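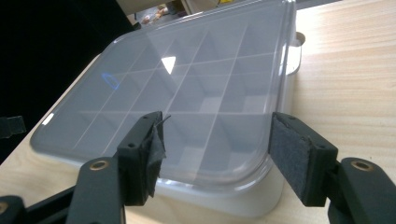 So you want to know what a blog is? Good, because I love this question! A blog is a website where one person (or a few people) keeps adding new pages, and each page is called a post. The newest post sits at the top and the old ones slide down underneath. Think of the plastic box with the clear lid and all the little compartments inside. Every compartment is a spot for one post, and the dividers keep your post about frogs from getting mixed up with your post about pancakes. On a blog those dividers are called categories.

My own blog is called Clollolar. I made the word up in September while I was brushing my teeth, and I still like it. It has 3 categories: bugs, soup and trips.

How do I write a post? First I pick one small thing. "My whole vacation" is too big, but "the ferry that smelled like toast" is just right. Then I type it the way I'd say it out loud to a friend, and I read it back and fix the silly bits. Most of my posts are 600 words long, and that takes me an afternoon with snacks.
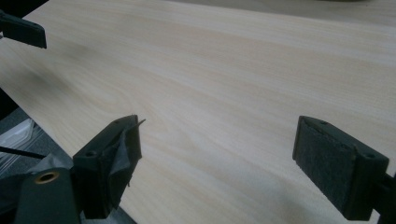 After that comes the title. I always do mine last! My soup post was called "Soup" for 2 whole days before I thought of "The Soup That Tried to Escape," and that one got 18 comments, my most ever.

Comments are the notes readers leave under a post. I read every one before it shows up, and if it's mean I delete it.

A few rules if you'd like to start. Ask a grown-up first, and let them help you set it up. Don't put in your last name, your school or your address. If a friend is in your story, ask them before you post it, and if they say no, write about the ferry.

Posted 3 May 2025 in: trips, soup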